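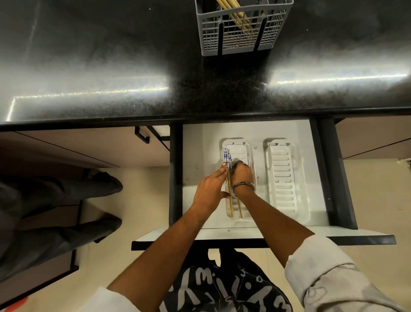 4.3 Arranging the cutlery drawer

This section is for the people who prepare the kitchen in a Tandulham rental apartment before the guests come, and it can also be used by an owner who lives in the apartment. It explains how to put the trays in the top drawer, how to fill them, and how to keep the chopsticks in good order. For the mounting of the drawer itself, see section 4.1. For the adjustment of the front, see section 4.2.

Before you start

You will need:
the drawer trays (ordered as part 2406)
the cutlery basket for draining
a soft cloth, slightly damp
a dry cloth
the inventory card of the apartment

Wash and dry all cutlery first. If you take chopsticks from the draining basket, touch the lower ends with a finger. The lower ends dry last, and they can still be damp when the upper ends are already dry.

Caution: Do not put damp wooden chopsticks in a closed tray or a closed drawer. They become gray and after some time they smell. A pair with this smell cannot be saved by washing and must be replaced.

Placing the trays

1. Pull the drawer out until it stops. Do not lean on it with your elbows or your body when you work. The runners are made for the weight of cutlery and not for the weight of a person.

2. Take everything out and wipe the base with the damp cloth. Go into the corners, where crumbs collect. Small marks from pen or sauce can be removed with one drop of dish soap. Do not use scouring powder on the white surface.

3. Dry the base with the dry cloth and wait a few minutes with the drawer open.

4. Put the trays in parallel, with the long side going from the front of the drawer to the back. Leave a small space between them so that you can lift each one with your fingers.

5. Close the drawer slowly and open it again. The trays must stay in place. If they slide, cut a piece of the Grateck non-slip mat to the size of the tray bottom and put it under.

Note: In the drawers delivered before the change of supplier, the screw on the inner side of the front can be a little loose. Check it with your finger each time the drawer is empty. If it turns, tighten it by hand with a cross screwdriver. An electric screwdriver will damage the thread.

Filling the trays with chopsticks

6. Lay the chopsticks on the counter near the basket, on a clean dry cloth. Make pairs. The two sticks of a pair should have the same length, the same color and the same thickness at the tip.

7. Look at each tip. Put away every stick which is split, rough or bent. Roll a stick on the counter if you are not sure: a straight one rolls evenly and a bent one jumps.

8. Put the pairs in the tray lengthwise, all tips in the same direction. We recommend the tips to the back, so the guest takes the stick by the thick end and does not touch the part that goes in the mouth.

9. Press the sticks lightly flat with your open hand. They should lie lower than the edge of the tray. If they are higher, take some out and keep them in the reserve box in the pantry. A stick standing above the edge can catch under the counter and the drawer will not open.

10. Use the second tray for the other long items, according to the inventory card. Do not mix metal forks and wooden chopsticks in one tray. The metal makes small cuts in the wood.

If the drawer is blocked by a stick

Do not pull with force. Open the drawer as far as it goes, put a flat plastic ruler in the gap and press the stick down while you pull slowly with the other hand. A knife is not suitable for this, it scratches the edge of the counter and it can slip.

Care of the countertop during this work

The black stone shows every fingerprint and every drop. After you have finished, wipe it with the damp cloth and then polish with the dry one, always in one direction. Look at it from the side, against the light, and you will find the places you missed. Do not drag the basket over the stone. Lift it with two hands, also when it is empty.

Caution: Vinegar and lemon cleaners are not allowed on this surface.

Care of the draining basket

Once in a week, turn the basket over and brush the small openings with an old toothbrush. In places with hard water, as in Drumville, a white layer can come after some months. Soak the basket in warm water with citric acid, in the sink and away from the stone, and rinse it well.

Oiling of wooden chopsticks

Only chopsticks without lacquer may be oiled. Put two or three drops of food-safe oil on a paper towel, pull each stick through it once, and leave the sticks to dry overnight on a cloth. Oiling in January and again in summer is enough for normal use.

Replacement and questions

Trays and non-slip mats are ordered from the Vörös warehouse. Please write the part number and the apartment number on the order. Reserve chopsticks are ordered under number 1037, in closed packs.

For missing items, contact Aranka Szalai. For damage on runners or fronts, contact Tamás Szilágyi, and leave the drawer closed until he has seen it.

Continue with section 4.4, Pots and lids.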